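Workshop tips: getting a small gripper arm to put things in a basket

We've had a benchtop arm at the Bostine shared workshop since March, and by now enough people have asked me the same things over the sink that I promised to type it all up. What follows is one small job, picking up a soft little lump and setting it down in a woven basket, and every tip I wish I'd had taped to the wall when I started. If you're building one of these at home on a spare table, most of it should carry straight over. If you're a member and you're only here for the booking rules, they're at the very bottom (and do please read them!).
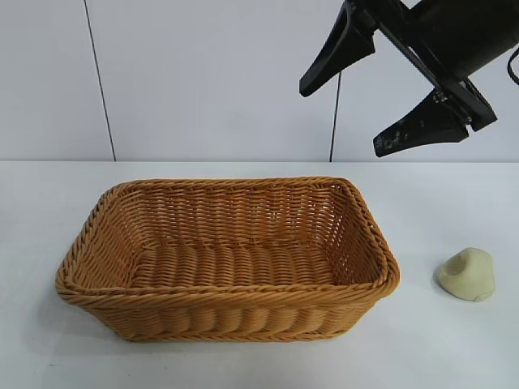 Reading time: 7 minutes

Start with the table, and start with it bare. I know how tempting it is to leave the screwdrivers and the coffee and the bag of zip ties along one side, and I did it myself for weeks, but a plain light tabletop makes everything easier. You can see what the arm is doing, the cameras can see what the arm is doing, and when a screw drops out of something you find it right away instead of a month later with your sock. Wipe it down before each session with a barely damp cloth and then a dry one. I skip the spray polish, as it left ours slick enough that light things slid when a finger brushed them.

Next, pick a friendly basket. I went through a shoebox, a mixing bowl and a very nice wooden tray before I settled on woven, and I'd choose woven again. What you want is something low and wide with an opening a good deal bigger than whatever you're dropping in. Sides that lean outward are kind to beginners, because a placement that's a touch off still tends to tumble the right way. A thick braided rim is handy too, since you'll knock it now and then while you're learning and it shrugs that off better than thin plastic does. Thrift stores are full of them, usually in the aisle with the picture frames.

For the thing to be picked up, go soft and go small. A bit of modeling clay, a squashy toy, a piece of foam you've trimmed with scissors, anything that gives a little when it's squeezed. Hard round things shoot out from between the fingers and roll under the bandsaw. I'm speaking from experience here, and the bandsaw is heavy.

Now for the part that took me the longest, the height above the table. When you're teaching the arm its positions, bring it down slowly and stop well short, then creep. I save a high point straight above the object, a low point for the grab, and then the same high point again on the way out, so that the arm always leaves the way it came. Do the same over the basket. People like to save a position and run it right off at full speed to see it go, and I do understand, but run it slow first. Ours has a speed slider in the Tarnora control program and I keep it down near the bottom until I've watched the whole path through.

Open the fingers wide before you go down, wider than seems sensible. A wide approach forgives you if the object has shifted, and closing takes hardly any longer. If you have a camera on the wrist, check its view with the fingers all the way open and again with them shut, so you know how much of the table they hide from you.
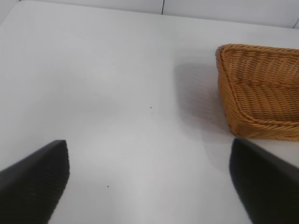
Do I need a camera on the wrist if I've already got one watching the whole table?
For a fixed job where everything stays in the same spot, the table camera is plenty, and you could manage with your own two eyes. Once you start moving the basket or the object between tries, the wrist view earns its keep, as it gives you a close look at the last little stretch before the fingers close.

While we're talking about cameras, a word on light. Our room has one big window and I used to think daylight was the best thing going, until I noticed the settings I'd fussed over at 9 in the morning were no good by lunch. Pull the blind and use the overhead lights, the same ones every time. A white table will throw glare back at you if a lamp points straight down at it, so aim the lamp at a wall or clip a sheet of baking parchment over the shade (LED bulbs only, please, and keep the paper well clear of anything that gets warm).

Mark where the basket goes. I used low-tack painter's tape for this in the beginning, little corners of it, and peeled them up once I'd finished for the day. A pencil line works too if it's your own table and nobody minds. The point is that a woven basket weighs very little and will creep along as it gets nudged, and then your saved positions are all wrong by the width of a finger and you spend an hour blaming the software. I spent rather more than an hour.

If yours creeps a lot, dot a bit of rubbery shelf liner underneath, cut smaller than the base so it doesn't show. Jeltine sells it by the roll and one roll has lasted me through this and two kitchen drawers.

Letting go is its own little skill. Lower the object until it's nearly touching the floor of the basket, pause for a count of one, open the fingers, pause again, and only then lift. That second pause matters with anything soft, because it can cling to one finger pad and ride back up with it. Early on I logged 104 tries in a notebook, and 11 of them were exactly that, the lump coming back out with the gripper like it had forgotten something. Adding the pause fixed most of it and cleaning the pads fixed the rest.
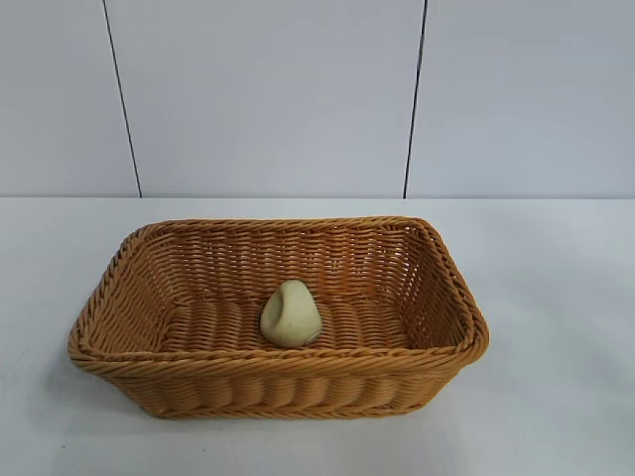
So clean the pads! Dust, clay crumbs and the oils from your hands all build up, and a grippy pad turns into either a slippery one or a sticky one, depending on what's on it. I use a lint-free cloth with warm water and the tiniest drop of dish soap, wrung out nearly dry, with the arm powered off and the fingers open. Then a wipe with plain water and let it air dry while you put the kettle on. Don't use solvent unless you know what your pads are made of. Scuffs and speckles I leave alone. They're just wear, and I only replace a pad if it starts peeling at a corner.

Cables next. A loose cable is the most common thing I get called over to look at. Move the arm by hand through its whole reach, slowly, with the power off, and watch where the cable goes tight and where it droops. You want enough slack at the far corner and not so much that it drags across the table at the near one. Soft hook-and-loop ties are better than zip ties, as you'll be redoing them. You'll be redoing them more than once.

Then there's the business of going inside the basket, for when you want the arm to take the object back out again. It's trickier than putting it in. The fingers have to fit down past the rim with room to open, and a gripper that's tilted over takes up more width than you'd guess. I come in as near to straight down as the arm will let me, and aim for the middle of the basket floor. If the object has ended up against a side wall, I tip it back to the middle by hand and call that fair. Go slowly near the weave, too, since a fingertip can catch in the gaps and lift the whole basket along with it.

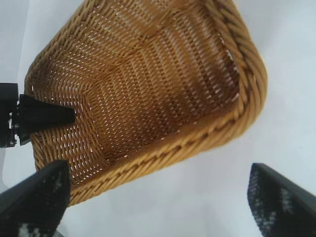
Laurier Zacharias: I'd add one thing to the part about going inside. Rotate the wrist so the fingers open along the long side of the basket. I fought with mine for two evenings before I tried that, and it gave me all the room I needed. Also, seconding the shelf liner.

Thank you, Laurier, I've started doing it that way and I should have thought of it. It does mean saving your positions over again with the wrist turned, so do it early on, before you've got a long list of them.

A few odds and ends that didn't fit anywhere else. Keep one hand near the stop button whenever you're running a new path, and tie back long hair and drawstrings. Save your positions under names you'll recognize next week (I have a file called "good one" and another called "good one 2" and I couldn't tell you which is better). Write the speed down next to them. And if the arm starts missing by the same amount every time, check whether the table's been bumped before you change anything else.

Booking rules for members: up to two hours at a stretch, sign the sheet by the Salazar cabinet, power the arm down at the wall when you leave, and put the basket back on the shelf. The cabinet code is 1513. Questions to Ravinder Arsenault, most evenings after 6.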